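Spent March going back and forth to Plitilthorpe for work and stayed at the same guesthouse each time, the Rernora. A few people asked what it's like, so I'm putting it all in one thread.

It's a small place on the road behind the bus station. 29 rooms on three floors. There is one elevator and it's slow. If you can manage stairs, ask for the second floor and walk.

Rate was 165 a night with breakfast. I booked by phone. The booking site wanted more for the same room and wouldn't let me pick the floor.
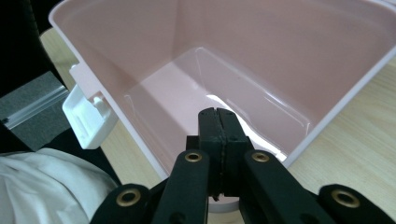 Check-in starts at 3 pm. The front desk is staffed 24 hours, so a late train isn't a problem. I got in after midnight on the second trip and had a key within five minutes.

They take a deposit of 500 on a card when you arrive. It's a hold, not a charge. Mine was released four days after checkout on the first trip and two days after on the others. Don't use a debit card if you need that money for the week.

Rooms at the front get street noise until the buses stop. Rooms at the back look onto the parking lot and are much quieter. I had one of each and would only book the back again.

Bed was firm. Pillows were flat, but the desk will send up extra ones. Shower pressure was good on every visit. The water takes a while to warm up in the morning. 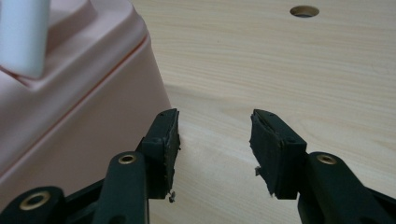
Pink plastic, pale wood.

Breakfast is 6:30 to 10. Eggs, toast, fruit, two kinds of cereal. Coffee comes out of a machine and is fine. If you have an early train they'll pack you a bag, but you have to ask the night before.

No restaurant for dinner. I ate at Pandey most nights, two doors down. Lentils and rice, good flatbread, closes at 9. The desk can call in an order for you and you go pick it up.

Parking is free for guests but the lot is small. By 7 pm it was full every time I looked. The overflow is at the Plondico garage across the street, and you pay for that yourself.

Wifi worked for email and calls. It dropped a few times in the evening on the third floor. There's a desk in every room and enough outlets, including one next to the bed.

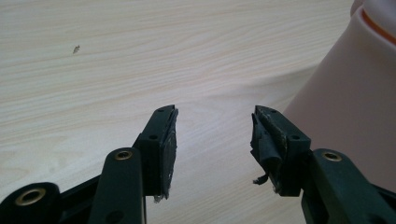
Can you leave bags there after checkout?
The front desk keeps them until 8 pm the same day at no charge. They give you a paper tag and want it back when you collect.

Checkout is 11. I asked for noon once and got it. The other time they were full and said no.

Going again next month, same floor if they have it. Will add to this if the price changes.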